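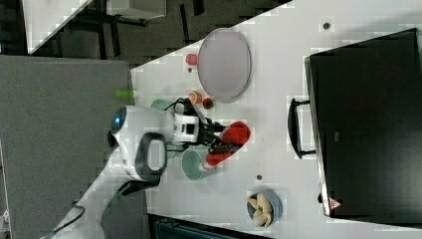
Colored tableware on a white tabletop, with a red bottle-like item held over a teal plate and a light blue bowl of pale tan pieces to one side.

Hattori Adds Oval Serving Plate to Clistier Color Tableware Line

2022-02-24 – Hattori today announced an extension of Clistier, its line of solid-color plates and bowls for home kitchens, school dining rooms and care settings. The extension adds a large oval serving plate in lavender-pink with a thin gray rim, and brings the line to 11 pieces.

Clistier assigns one color to each shape and size. Round plates are supplied in teal. Bowls are supplied in light blue and pale green. The oval plate is intended for shared dishes placed at the center of the table and has a low rim so that food can be served from either long side.

"The color is the size code," said Nanami Hirose, product manager for Clistier. "A person setting the table can match a piece to its place without turning it over to read the base. We kept the surface plain for the same reason. Patterns make small portions harder to see."

The colors were selected for contrast against white and light gray tabletops. Hattori tested nine candidate shades for the oval plate in December and retained two for final review. Lavender-pink was chosen for its separation from the existing teal and blue under warm indoor lighting.

All pieces stack within their own size group. The oval plate stacks separately and requires a shelf depth of 29 centimeters. Existing Clistier storage racks accept the round plates and bowls only – a rack for the oval plate is in development.

Jawad Siddiqui, who manages distribution at Fomov, said orders for single colors will be accepted alongside full sets. Replacement pieces will be sold under the same item numbers as before.

The oval plate is available to order through Fomov. Samples for institutional buyers can be requested from Hattori.

Press contact: Kenta Hoshino, Hattori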